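Notebook — Sanna teleop, sink task
May, started 9:40

Back on bowl rinsing in the sim kitchen. Fouad driving, me on logging. Goal is 100 clean demos before we touch the Garside policy again.

Controller lag better after Fouad dropped the wrist gain. Still a jump when you re-clutch mid-reach — he's learned to park the arm high first. Should fix it properly, not teach people around it.

Episode cap set at 2000 steps. Two runs hit it, both from fussing over the grip. Threw those out.

Notes so far

1. Grasp on the rim, not the belly. Belly grasps roll as soon as the wrist tips.

2. Come in from the left of the faucet. From the right you're fighting the lever the whole way and the elbow gets ugly.

3. Pause before going under the water. Episode 319, bowl up over the back left corner of the sink, rim tipped up toward the right, stream running down into the left basin:

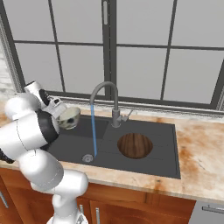

4. Don't label the pause as idle. Stevgate script trims anything with low joint velocity so it's eating teh best part of the demo. Turned trimming off for now, ask Greer Rutherford if she needs it for the other tasks.

To do: second operator, all of these are Fouad's hands so far. Re-export with wrist cam timestamps fixd. Try a slower tilt.

Stopped 12:15, lunch.

2 comments · 0 shares

Recent entries
Re-clutch jump, first look
Drerkarora dish rack: dropped plates
Replay check after the sim update

Sanna project notebook — contact Greer Rutherford
Back to top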